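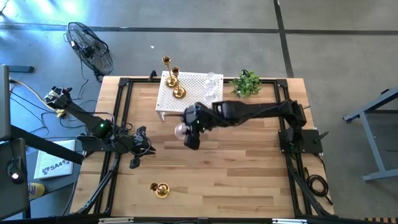 Slide 1. Two arms, one bench, glass and brass.

Right, hello everyone, thank you for coming in out of the cold. I'm going to leave this slide up while I ramble, so have a good look at it. I'm Senan Daly, I look after the packing side at Ketel, and I've been asked to talk about what happens to a packing room when some of the handling goes to machines. I am not an engineer! If you want torque and code, Konrad Kubiak is sitting at the back and he'll be very happy to talk to you for as long as you can stand.

(Pause. Let people find seats. Water.)

So, a bit about us. We send out candlesticks, glass holders, little brass lamps, that sort of thing, mostly to gift shops and a few hotels. Most of it is awkward. It's round where you want it flat, it's top-heavy, it shows every fingerprint. In a busy week we handle 3252 pieces, and until October every single one of those was picked up, looked at, put down, picked up again and wrapped by a person.

Now look at the slide again. One gripper has hold of a piece of clear glass and the other one is open, with nothing in it. I like that, because it's what a lot of the work looks like. People expect both arms to be going like the clappers all day. For long stretches one arm does something careful and the other one waits its turn, which (if you've ever wrapped with a partner) will sound familiar.

The brass one lying down at the front is worth a mention too. On the old bench we laid things on their side without thinking, then righted them without thinking. With the arms, "is it standing or lying?" is a proper question and somebody has to have an answer to it. We spent a whole afternoon on that one. I'd packed those things for years and I couldn't tell Konrad how I decide where to grab it. I just grab it! He made me do it over and over, slowly, and talk while I did it. I felt a right fool, and then I noticed I always turn the cup away from me first. No idea when I started doing that.

(Do the hand movement here. It got a laugh at Cudska.)

OK, jobs. I know that's what half of you came for so I won't leave it to the end.

We have the same number of people in the room as before. I'm not going to stand here and promise that it'll be the same in five years, I don't know, and I'd be cross with anyone who told me they did. What I can tell you is what's changed in the day.

First thing is that people walk about more. On the old bench you stood at your station and the trays came to you. Now you go round, you set things out, you watch, you step in. Jabłońska, who ran the glass bench before I did, came back for a visit and said it looked like a kitchen instead of a factory. Her knees would have liked it, she said.

Second, the looking. We used to check for chips while wrapping, and your hands did half of the checking for you. You'd feel a nick before you saw it. Once a gripper is doing the lifting, you've lost your thumbs. We found this out the expensive way, with a carton of 288 going out to a hotel and a fair few coming straight back. So checking is its own job now, done by hand, under a good lamp, before anything goes near an arm. It's slower. I fought for it and I'd fight for it again.

Third is the one I didn't see coming, and it's the quiet. When you wrap side by side you natter. When you're minding a machine you're half listening to it all the time, and the chat dries up. Two of my best people told me they were going home lonelier. So we changed the rota: nobody minds the arms for more than 30 minutes without swapping, and the hand-checking table has two chairs at it, always. It's a small thing and it made the biggest difference of the lot.

(Next slide.)

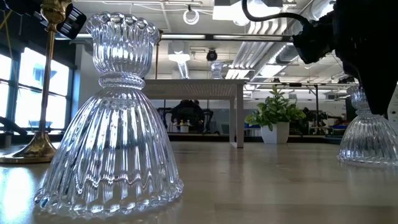
Slide 2. Ribbed glass holder, up close.

I wanted you to see one of these properly. Look at the ribs, and the beaded edge at the top and again round the bottom. It's a lovely thing, and it's a pig to handle. It's narrow in the middle and wide at both ends, and it's clear, so the room comes through it all bent. You can see the windows doing it. I struggle to judge the near side of it myself on a bright morning, so I've a lot of sympathy with a camera trying to do the same.

The waist is where I'd hold it, with that ridged ring under my finger. A new starter nearly always goes for the cup, and I tell them off, and then they go for the waist. Konrad's point, and he's right, is that telling off doesn't work on an arm. Somebody has to show it, patiently, again and again, and the best people at showing it were the packers. We worked through 970 goes at glass before I stopped wincing.

That took a fight as well, by the way. The showing wasn't in anybody's job title, so it wasn't in anybody's pay. It is now. If you take one thing back to your own place, please ask that question early: who's teaching the thing, and are they being paid as a teacher?

(Slow down here. I always rush this bit.)

A man asked me last time whether we resented it. Some days, yes! When it stops dead with a trolley waiting, I could cheerfully go back to tissue and tape. Other days I watch it put down a holder as gently as my gran would and I'm quite proud, in a daft way, like you are of a trainee.

I've put an old Nokia on the table by the door. It's the phone we used to ring round on for extra hands at busy times, and the numbers are still in it. Pick it up if you like, it's heavier than you remember.

Questions now, and Konrad, you're to come down to the front for them, please.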